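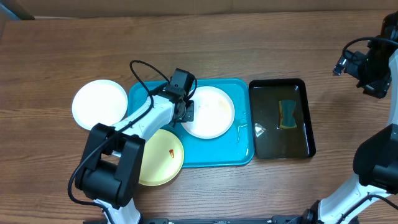
# What Gets Left on the Plate: Lunch Leftovers at Colalville

2026-04-29

Our group wanted to know which lunch foods come back uneaten, and whether the length of the lunch period makes any difference. We picked this topic because all of us complain about having no time to eat, and we wanted to see if the numbers would back us up (they did, mostly!).

## How we did it

Colalville has two lunch periods. The early one is 23 minutes long and the late one is a bit longer, depending on the bell schedule. We set up a table by the dish return and asked people to stop there before scraping. For each plate we wrote down the main dish, the side, and whether the leftovers were "none," "a few bites," or "half or more." We ended up with 425 plates, more than any of us expected to get through.

We didn't weigh anything. We tried a kitchen scale on the first day and the line backed up all the way to the milk cooler, so we switched to judging by eye. Before starting over, we all rated the same plates separately and compared answers until we mostly agreed.

## What we found

Cooked vegetables were the big loser. Green beans came back more than any other side, and the carrots did almost as badly when they were boiled. Raw carrots with dip were a totally different story! Same vegetable, same students, and hardly any came back.

Pasta with sauce was the favorite main dish. Only 81 plates in the whole study landed in "half or more," and very few of those were pasta. Most came from the early lunch, and that was our favorite result, even though we can't say for sure it was about time. Early lunch also has more sixth graders, and they may just eat less.

## Problems

- Some people skipped our table, especially when they were running late. Those might be the plates with the most food left on them.
- Fruit was hard to judge. Is an apple core a leftover? We decided no, but not until the second day, so the first day's fruit numbers are left out.
- Bag lunches weren't counted at all.

## Next steps

We'd love to run this again in August when the new schedule starts, and compare with the school in Gernotwood, where everybody eats at once. We also want to try roasted green beans against boiled ones.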